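Mota gets its hands into the fridge drawer

2023-11-04 – The Serska shared workshop in Berkavness has its home-built humanoid, Mota, working at a full-size refrigerator, and the group is thrilled with how the hands are coming along. The build began in June of last year as an arm on a bench. It has since grown a second arm, legs and two hands with jointed fingers, paid for out of member dues and one very good rummage sale.

The current job is unloading the bottom drawer. Members have put 972 hours into the project so far, a good share of it on the fingers and the cable runs along the forearms. Cans and bottles were picked as the first items, as they come in different sizes and most people have them at home. The wrist cameras are new this fall, and the team is still sorting out what they can see past the thumb – quite a lot of thumb, so far!
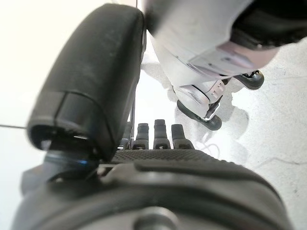
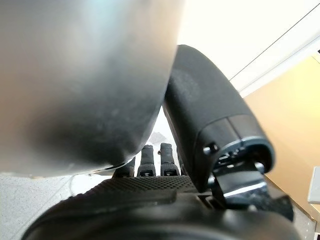

At the refrigerator drawer:
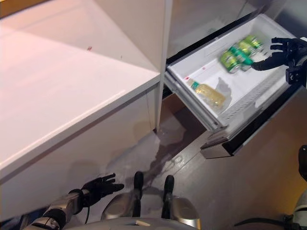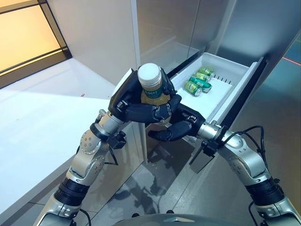 Behrouz Asadi wrote in on the workshop's page to ask how the fingers would cope with something soft, like a bag of salad or a carton of eggs, and offered to trade a set of spare finger joints for a look at the grip settings. The group has said yes to the trade and put eggs on the list for after the holidays.

Drawings for the hand, under the name Rirano, will be shared with other workshops once the thumb joint is final. Open evening starts at 9, and visitors are welcome to stay for the drawer sessions.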